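Evening, feet up

Well, I have finally been to the open day at Egan, after Hema had been on at me about it since March, and I'm so glad I went. I very nearly stayed home with the ironing (it was spitting rain and the car was low on petrol), but Rebecca Russo rang and said she'd drive, so that settled it. We got a bit lost past the Drirkwood turnoff – my fault, I had the map upside down – and arrived as the first lot were coming out with their cups of tea.

I'd pictured a big factory sort of place, all yellow paint and warning lights, and it felt much more like being let into somebody's house. Elias Twal took our group round. He is a lovely patient fellow with a voice you could listen to all day, and he explained that a robot learns tidying up from people doing it first, over and over, with a gripper held in the hand. The machine gets the recordings afterwards and has to make sense of them. He said they might do the same small job 81 times before lunch, and I thought, yes dear, so did I when the kids were little!

Then we were allowed a go. I had two turns and Rebecca had three, because she is cheekier than I am. The fingers are blue and padded and they come together when you squeeze, and it's a funny feeling, like picking up your own washing with salad tongs. Hard things were easy enough for me. Anything soft and I was hopeless, it slid away or bunched up, and Elias said cloth is the hardest thing they do and I wasn't to take it to heart.

I rather fell for the quilted blanket, teal and cream zigzags with a scalloped hem, and I'd have one on the spare bed tomorrow. The pile on the floor made me feel quite at home too, what with the pink bath sponge and a crumpled plastic bag in among it.

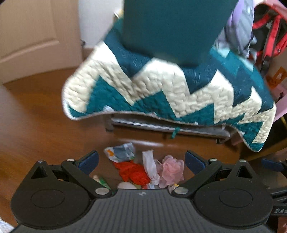 Later, after the dishes

Agnes Sjöberg phoned and wanted to hear everything, so I've told it all twice now. She asked whether I'd have a robot in the house and I said only if it did the fitted sheets. I must send Hema a note to say thank you, and find out where I left my good umbrella – I had it at the tea table, I'm sure of that much, and Rebecca says it isn't in her car.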